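Home | Current Issue | Archive | Authors | Search

25 March 2020
Rosalind Holloway, Joonas Mäkelä and Ayman Abdelaziz

3.2 Surface texture and wear in household footwear

Wear on the insole was scored separately from wear on the outsole. Earlier surveys of indoor footwear have relied on outsole loss alone, a measure that works poorly for shoes used mainly on carpet or finished floors. The Villalba survey collected 2,666 records, of which 1,207 concerned backless or slipper-style shoes. Records without a stated period of use were dropped before scoring.

Each footbed was divided into three zones: heel, midfoot and forefoot. Within each zone, raters compared the remaining relief of the molded or woven pattern with a set of reference cards and gave a score from 0 (no visible relief) to 4 (relief fully distinct). Staining was recorded but did not enter the score. Where the two raters differed by more than one step, the item was scored again by a third rater under raking light (Figure 2). 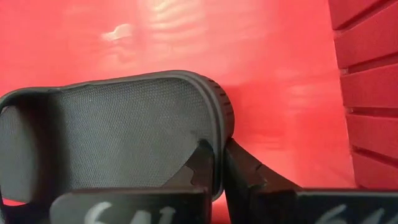 Figure 2. Black slipper-style shoe with a fine mesh-like footbed texture, most distinct through the middle and smoother toward the rounded end at right.

Midfoot scores were higher than heel or forefoot scores in most patterned footbeds. This agrees with the pressure model in Section 2, in which load under the arch stays low during both standing and slow walking. The difference was smaller in footbeds with a soft textile cover, where the pile flattened across all three zones and raters had trouble separating adjacent steps on the scale.

A subset of 58 pairs was scored again in May by raters who had no access to the first set of scores. Agreement was good for the midfoot and weaker for the forefoot. Most forefoot disagreements fell between scores 1 and 2, and the wording of those two reference cards has been revised. Left and right shoes were treated as separate items in the agreement analysis and averaged by pair in Section 4.

Contact: Editorial Office, Penel | © 2020 The authors | Back to top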